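備品棚の更新と共用部の整理について(お知らせ)

管理部では、4月より全館の共用備品棚を順次更新しております。旧棚の多くは開館当初から使用してきたもので、棚板のたわみや支柱の傷みが目立つようになっておりました。このたび、株式会社Britellの組立式棚を採用し、北館1階から設置を進めてまいります。

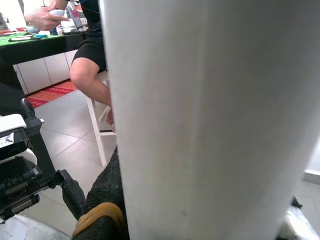
白色の円筒形部材

更新の対象は、北館および資料室の計106か所です。各室の棚は、現在保管されている物品の移動が完了した後に入れ替えます。所属名の記載がない箱につきましては、管理部にて6週間お預かりし、その後に処分の可否を各部署へ照会いたします。薬品類および貴重資料は移動の対象に含まれませんので、従来の場所で保管をお願いいたします。
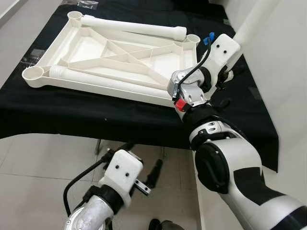 黒い布の上に置いた白い格子状の枠と筒

資料室の配架については、Kristýna Matoušek主任が担当いたします。Kernmont文庫は閉架のまま奥の区画へ移し、閲覧の申込みは窓口にて18時15分まで受け付けます。作業期間中は出納に20分前後を要する場合がございます。

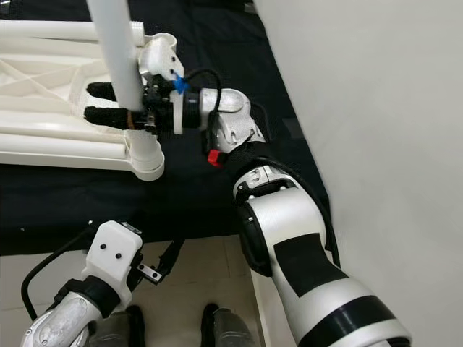
各部署におかれましては、備品台帳の記載と現物との照合を4月中にお済ませくださいますようお願い申し上げます。台帳の様式は従来どおりですが、色の欄を新たに設けました。黒い天板に載った白い樹脂製の部材であれば、部材の欄に「白」、天板の欄に「黒」と分けてご記入ください。提出先は管理部Nakamura宛て、内線は4番です。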